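手で教えれば覚える、という話について

6/28/26

先に断っておくと、私はこの分野の研究者ではない。もともと搬送設備の調整を仕事にしていて、いまは知り合いに頼まれて、手持ちグリッパでお手本を集める現場に週の何度か顔を出している。だから以下は現場の端にいる人間の愚痴に近い。論文の読み方が間違っているところもあると思う。

きっかけはポルトホルム(Poltholm)でやった小さな勉強会だった。Zisteroという会社の人が来て、教示データの話をした。スライドの最初のほうに「プログラミング不要、見せるだけ」と大きく書いてあって、私はそこでもう腕を組んでしまった。見せるだけ、というのは私が若いころティーチングペンダントの営業からも聞いた言葉だ。あのときは腕を手でつかんで動かせば点を覚える、という話で、たしかに点は覚えた。覚えた点の数だけ、後で私が直した。

いまのやり方がそれと違うことは認める。点列をそのまま再生するわけではなく、たくさんのお手本からカメラの見え方と手の動きの対応を学ばせる。物の位置が少しずれても追いかけるし、うまくいった動画を見ると正直気味が悪いほど滑らかだ。ただ、うまくいった動画というのは選ばれた動画である。勉強会でも失敗した回は一本も出てこなかった。質問の時間に成功率を聞いたら「条件によります」と返ってきた。条件を聞いているのに。

遠隔操作のほうも少しやらせてもらった。手元のリーダーアームを動かすと、向こうのアームがついてくる。これは疲れる。触った感じが返ってこないので、布をつかんだのか指同士が当たっているのか、画面を見ないとわからない。私は布を四つ折りにする課題で、ずっと空気を折っていた。隣で見ていたアイリーン・ディゾン(Aileen Dizon)さんは同じ装置で淡々と折っていくから、装置のせいだけにもできない。彼女によれば、慣れてくると見る場所が変わるのだそうだ。布の角を見るのをやめて、角が来るはずの場所を見るのだという。

その話を聞いて、ますます疑わしくなった。彼女が見ている「来るはずの場所」は、カメラに写っていない。写っているのは布とアームだ。人間の側の先読みが動きには混ざっているのに、記録には動きしか残らない。学習側はそれを画像だけから説明しなければならない。十分な量があれば平均されて消える、という反論はもらったし、たぶんある程度はそうなのだろう。でも「ある程度」で止まった仕事の残りを誰がやるかを、私は長年の経験で知っている。

手持ち式のグリッパは、遠隔操作に比べればずっと楽だ。自分の手で持って、自分の目で現物を見ながら動かせる。つかんだ手応えも多少は返ってくる。宣伝文句としては、こちらのほうがまだ嘘が少ないと思う。ロボットがいない場所でもデータが取れるので、机の並んだ普通の部屋で椅子を拭いたり物を片づけたりするところから始められる。

ただ、楽だからといって簡単とは限らない。

一番困るのは速さだ。人間が普通に拭くと速すぎる。腕のほうが追従できない動きを教えても仕方がないので、ゆっくりやってくださいと言われる。言われた通りにすると、今度は途中で止まる人が出る。次にどこを拭くか考えている時間が、そのままお手本に入る。学習した側が妙なところで固まるのを見て「迷っていますね」と笑っていた人がいたが、迷っていたのはお手本を取った人間のほうだと私は思う。

次に、始め方と終わり方。どこからが作業で、どこまでが準備なのか。布をつかみ直すのは作業に入れるのか。つかみ損ねてやり直した分は消すのか、残すのか。残せば失敗からの立て直しを覚えるという説と、失敗そのものを覚えるという説があって、聞く人によって答えが逆になる。Estrellaと呼ばれている作業手順書には、最初の版で「軽微なやり直しは可」と書いてあった。軽微とは何か。書いた本人に聞いたら、次の版でその行が消えていた。可なのか不可なのか、いまもわからない。

三つ目は、人による癖。ハニーリン・ヤップ(Honeylyn Yap)さんは拭くときに必ず上から下へ動かす。私は横に動かす。どちらでも椅子はきれいになる。けれども両方を混ぜて学ばせると、斜めに動いて何も拭かないものができることがあるらしい。いまの手法はそういう分布の山が二つある場合に強い、と説明も受けた。強いのかもしれない。それなら手順書で動かす向きを統一しようとしているのはなぜなのかと聞いたら、「念のため」だった。

そして量の話になる。予定では一つの課題につき300本。数字の根拠を聞くと、前の課題が300本でなんとかなったから、という答えだった。前の課題は硬い箱を棚に置くだけだ。布は毎回違う形になる。最終的に集まったのは466本で、それでもまだ足りないという人と、質の悪いものを抜けばもっと少なくて済むという人がいる。どちらも自信たっぷりに言う。私は抜く側の作業を手伝ったが、何をもって悪いとするかは、見ている人の機嫌でだいぶ変わった。

机と椅子のある部屋でやる布の課題は、手元から見るとだいたいこういう眺めになる。

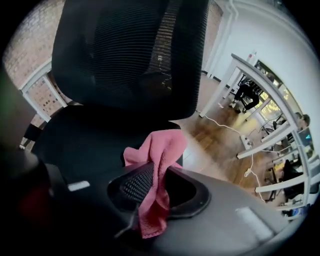 グリッパの指でつまんだピンクのマイクロファイバークロス。奥は黒いメッシュの椅子。

この手の画像を何本分も見ていると、気になることが出てくる。まず布だ。くしゃっとつままれた布の形には名前がない。箱なら角があり、向きがあるので、ずれたと言える。布の場合、ずれているのか、そういう形なのか、画像一枚では私にも決められない。人間ならつまんだまま振って広げるなり、反対の手を添えるなりする。片手のグリッパでその余裕をどう教えるのか、手順書には何も書いていない。

それから背景。赤いレンガの壁や白い窓枠まで、広角で曲がって写り込む。多様な背景は良いことだというのが最近の常識で、私もそこに強く反対する気はない。でも、ある部屋で取ったデータばかりが増えると、多様どころかその部屋の専門家ができあがる。床の色が違うだけで手が止まる機械を、私は昔の画像処理でさんざん見てきた。今度は違いますよと言われても、はいそうですかとはいかない。

拭けたかどうかの判定も曖昧なままだ。布が椅子の表面をなぞれば成功なのか、汚れが取れれば成功なのか。黒いメッシュの埃など、手元のカメラでわかるものだろうか。いまの判定は動画を見た人が丸をつけるだけで、押しつける力はどこにも入っていない。なでるだけの動きが丸で通っていて、それを見習った腕が上手になでるようになったとして、それを清掃と呼ぶのはだいぶ気前がいいと思う。

ここまで文句ばかり書いたが、全部無駄だと言いたいわけではない。以前の私のやり方では、布ものは最初から断っていた。治具を作って布を平らに固定して、それでも駄目で、人がやったほうが早いですよと言って帰ってきた。そこに曲がりなりにも手を出せるようになったのは進歩だ。それに、お手本を取る作業そのものは、座標を打ち込むよりずっと多くの人ができる。ヤップさんは機械の経験がなかったそうだが、いまでは私より取るのがうまい。

引っかかるのは「見せるだけ」という言い方のほうである。見せる人の速さ、やり直しの扱い、部屋の選び方、丸のつけ方。その一つ一つに人の判断が入っていて、昔の調整仕事が名前を変えて並んでいるように見える。しかも昔はおかしければ点を一つ直せばよかった。いまは、どのお手本が悪さをしているのか誰にも指させないので、追加で取りましょう、となる。追加分の手間は見積もりに入っていない。

12月にPolldaleのほうで実機を動かす予定があると聞いている。別の部屋で、別の椅子で、布も別の色にしてほしいと頼んでおいた。返事は「検討します」だった。動画を選ばずに続けて2回見せてもらえれば、私はそれで意見を変えてもいい。2回とも駄目でも、駄目だったところを切らずに見せてくれるなら、そのほうが話はしやすい。

あと、手持ちのグリッパを長く使う人は手首に気をつけたほうがいい。私は右の親指の付け根が痛くて、この文章はほとんど左手で打っている。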